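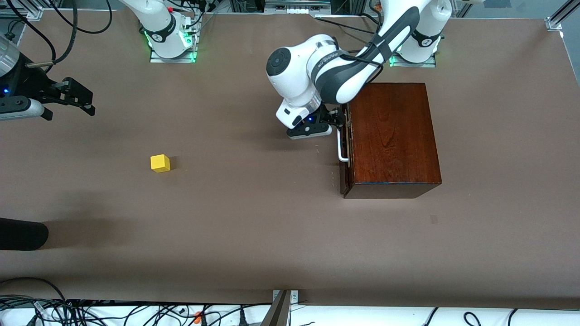 Ponmont Box and Cube, teleoperated demonstrations
Data card, revised 14 January 2025

Summary
356 episodes of a two-arm task with a wooden box and a small yellow cube, recorded by remote control on the Helico bench. Two operators, Radu Crăciun and Ada Bianchini. The box has a metal handle on one side. Operators drove both arms from a leader pair and watched the cameras on a monitor.

Contents
One fixed workspace view and a camera at each wrist
Joint positions and gripper opening for both arms
Leader commands, stored separately from measured state
Operator initials and a free-text note per episode

Wrist views
The wrist streams have both fingers along the bottom edge. Do not crop them out; gripper opening drifts slightly from the logged value in nine episodes, and the fingers are the only check. 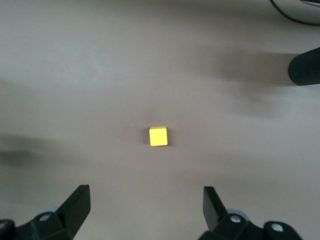
Mancuso asked on the tracker whether pauses before the grasp should be trimmed, as a policy trained on the raw files tends to stall over the cube. We left them in. The Narnitz loader has a flag, drop_idle, which removes them at read time.

Known issues
Fast wrist rotations smear the image. Episodes with heavy blur are tagged and have not been removed. Exposure is fixed, and colour differs between the fixed and wrist cameras; no correction is applied.

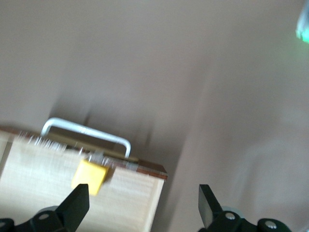 Figure 3. Wrist view with motion blur; box handle and cube in view.

Splits
95 episodes are held out for evaluation. Both operators appear in each split. Failed attempts are labelled as such in the notes and should be filtered before behaviour cloning.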